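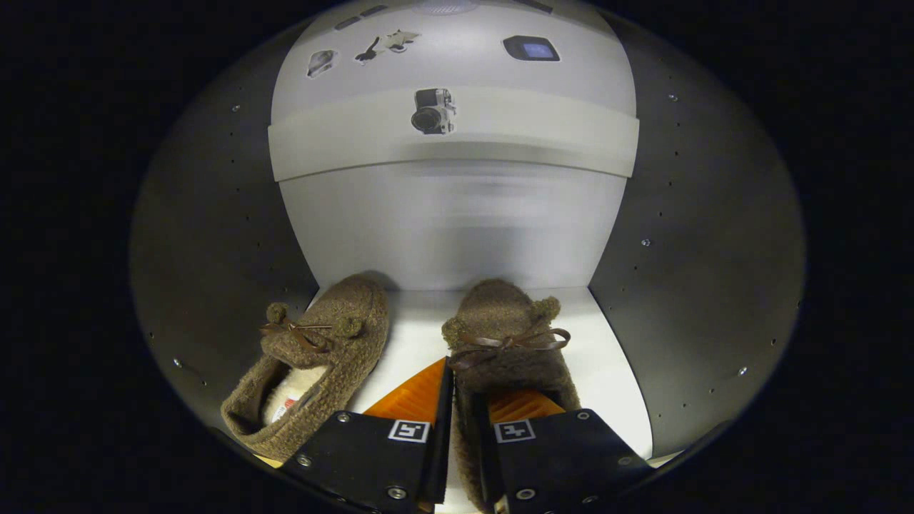 Thaddäus Pichler wrote that the draft text for the glassworks exhibition gives the Gruber family credit for a factory they bought from somebody else, and that he would like this corrected before anything is printed. His letter was read out in full before the agenda was taken up. He asks that the first room name the Filtby partners, who put up the money for the original furnace and ran the works until the sale. He has offered to lend the museum his copy of the sale agreement.

**Tivau Town Museum, exhibition planning group**
**Minutes, 8/27/24**

Present: museum director (chair), collections manager, education officer, building manager, designer, town council liaison. The archivist joined by phone for items 2 through 4.

Minutes of the last meeting were approved with one correction. Under "Lighting," the word "replaced" should read "repaired."

## 1. Reply to the letter

The director said the letter was fair. The current draft says the works were "established by the Gruber family," and the group's own research file doesn't support that. The wording came from the old permanent display and was carried over without being checked.

The designer asked if the change would affect the layout. The director thought it would mean a new opening panel and a shorter second panel. The poster and the invitation use only the name of the works and can stay as they are.

Agreed: "established" comes out. The opening panel will cover the Filtby partners, with the sale to the Gruber family moved to panel 2. The director will write to Mr. Pichler to thank him and accept the loan.

Action: director (letter), archivist (new draft of opening panel).

## 2. Loans

The collections manager reported on the loans outstanding.

- Ostum Regional Archive: the company share certificates and the wage book are confirmed. The archive wants the wage book kept in a closed case and opened to one page for the full run. They will choose the page.
- Glass pattern drawings: the owner has agreed in principle but has not signed the form. The form was sent again in August.
- Sale agreement (Mr. Pichler): new. Condition and size not known yet.
- Blowing irons: already in the museum's store. One has a loose collar and will not be shown.

The archivist asked whether the sale agreement could be shown as a copy, with the paper itself kept in the store. The collections manager would like to see it first. If it is a typed copy made later, as is often the case with papers of this sort, the label has to say so.

The insurance form lists 126 objects. The new loan has to be added before the form goes in. The council liaison will find out whether the town's policy covers items lent by private persons or whether a separate line is needed.

Action: collections manager (form, drawings owner), council liaison (policy).

## 3. Share certificates

There was a longer discussion on how to show these. The designer has them flat in a table case in the middle of the room. The education officer said school groups crowd around table cases and the children at the back see nothing. She asked for enlarged reproductions on the wall, with the face value and the signatures picked out, and a short explanation of what a share was and what the holder got for it.

The designer said the wall in question is already taken by the map of the rail spur and the loading yard. The map could be made smaller. The building manager pointed out that the wall has the thermostat on it, which can't be covered.

The archivist said the signatures are the most useful part, as they show that several of the first shareholders lived in Ostum and never moved to Tivau. This ties in with the point raised in the letter. She would like a list of shareholders with their places of residence. The group liked this but felt a full list would be too much to read standing up. The full list can go in the binder on the reading table.

Agreed: originals in the table case, 3 enlarged reproductions on the wall, map reduced, full list in the binder.

Action: designer (revised wall plan), archivist (list).

## 4. Panel text

Drafts of panels 4 to 6 were handed out. Comments:

- Panel 4 (workers' housing): "modest" is used twice in the same paragraph. Take one out. The street names should be the present ones, with the old ones in parentheses.
- Panel 5 (the strike): the council liaison felt the last paragraph took sides. The archivist said it was taken from the works' own report to its shareholders. Agreed to quote the report directly and give the source.
- Panel 6 (closure): too long. The director will cut it. The date of the last firing differs between the newspaper and the wage book. The panel will give the year only.

The archivist left the call after this item.

## 5. Building

The building manager reported that the dehumidifier in the second room has been serviced. The side door still sticks. The carpenter has looked at it and will plane it down when the display walls are moved, so that the mess is made once.

Seating was raised again. There are 2 benches for the whole exhibition. The education officer asked for folding stools that school groups can carry from room to room. The building manager has no objection provided they are stored off the landing. Price to be checked.

Action: building manager (door), education officer (stools).

## 6. Opening and school visits

The opening will be in May as planned. The first room holds 40 people under the fire rules, so speeches will be in the courtyard, or in the entrance hall in case of rain. The council liaison asked that speeches be kept short. The director will speak, followed by someone from the Ostum archive if they wish to send a speaker.

The education officer has had inquiries from the Tivau schools and one from Filtby. She would like to hold the first week for teachers before classes are booked in. Agreed.

The worksheet is in draft. She asked for comments by email and will not bring it to the next meeting unless there is a disagreement.

## 7. Other business

The gift desk asked whether the old glassworks postcards can be reprinted. The collections manager has the negatives but isn't certain the museum holds the rights to all of them. Held over.

The key to the map cabinet is still missing. Anyone who has it should return it to the front office.

Next meeting: date to be set by email once the new opening panel has been circulated.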